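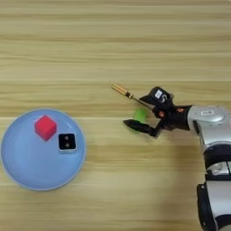 Skaslow Hardwax Oil, Natural Matte
3 sizes in stock. Ships from our Lestmont shop.

I've been using this stuff on my own kitchen table for years, long before I had a store to sell it in, so forgive me if I get carried away. If you have a wood table that people eat at every day, this is the finish I'd put on it. It goes on thin, it smells like a candle store for a night, and it doesn't leave that plastic look you get from the hardware store varnish (I did my first table in gloss varnish and regretted it every breakfast).

What it's good for: tabletops, shelves, stair treads, window sills, desks. Maple, ash, birch, beech and oak all take it nicely. I like it best on the pale woods, where the grain comes up a little warmer and that's about all that changes. On walnut it goes quite dark, which I love, but try it on the underside first!

What I don't use it for: anything outdoors, cutting boards, or over old polyurethane. It needs to soak in, and it can't do that through plastic. Sand back to bare wood or pick something else. I carry the Wulthorpe deck oil for porches, and it's a whole different animal.

How I put it on

Sand to 150 grit, vacuum, then wipe with a barely damp rag and let it dry. Stir the can, don't shake it. Pour out a puddle the size of a cookie and work it along the grain with a white pad until the wood looks evenly wet, then wipe off everything that will come off. I mean everything. Sticky tables are nearly always tables where somebody got generous. Leave it overnight and do a second coat the same way. Go easy on it for a week or so: no tablecloths, no hot dishes, no puddles.

Lay your used rags flat outside to dry before you throw them out. Oily rags in a heap can heat up and catch fire on their own, and I'd like you to keep your garage.

Sizes

Small can, 165 ml: touch-ups and side tables
Medium can, 375 ml: a table for six, two coats
Large can, 1000 ml: floors, or people like me

The Heydari applicator pads are sold separately and come in packs of 19. Yes, it's a strange number, that's how they arrive. An old cotton T-shirt works too, as long as it doesn't shed.

Looking after it

Warm water and a drop of dish soap, then dry it off. When the spot by your usual chair starts to look thirsty, rub in a dab from the small can and buff it. You don't have to redo the whole top, and I can never find the edge of the patch afterward.

Page updated 26 May 2014. The large can was out of stock for most of April and is back now.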